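Minutes of the Open Day Working Group
Meeting held Thursday, 4 p.m., Arkside, upstairs room
Present: Jérémie Huet (chair), Margaux Delorme (minutes), two staff from Vrettos, one from Pallbridge
Apologies: Retadska

1. Minutes of the last meeting
Approved with one correction. The loading door is on the Pallbridge side.

2. November open day, review
Margaux reported 135 visitors against 8 booked groups. The morning was crowded and the last hour was slow. Parking overflowed onto the Pallbridge lot. Pallbridge has no complaint but would like notice next time.

3. Demonstrations
The arm was shown on a table with colored plastic bowls. Visitors stood behind the tape and most stayed for a full run. Several asked how the gripper takes hold of a rim, and the people at the back could not see it. Jérémie proposed putting the wrist camera view on the big screen. Agreed.

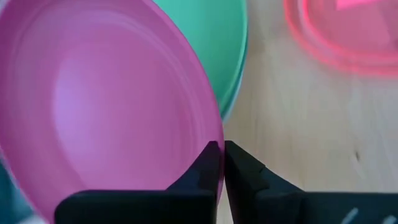

Vrettos asked whether visitors could choose which bowl goes next. Jérémie has no objection if an operator stays at the stop button. Margaux will write this into the demo sheet. The talk that goes with the demo should be cut to 8 minutes. The question about jobs came up in every group and the guides want an agreed answer. Vrettos will draft one.

4. Costs
Printing came to more than planned. A limit of $1000 was set for printing and signs at the spring event. Retadska's offer to lend a second screen was accepted.

5. Actions
Jérémie: screen and cable run, new tape line.
Margaux: demo sheet, letter to Pallbridge about parking.
Vrettos: draft answer for guides.

Next meeting to be set by email. Meeting closed at 5:10 p.m.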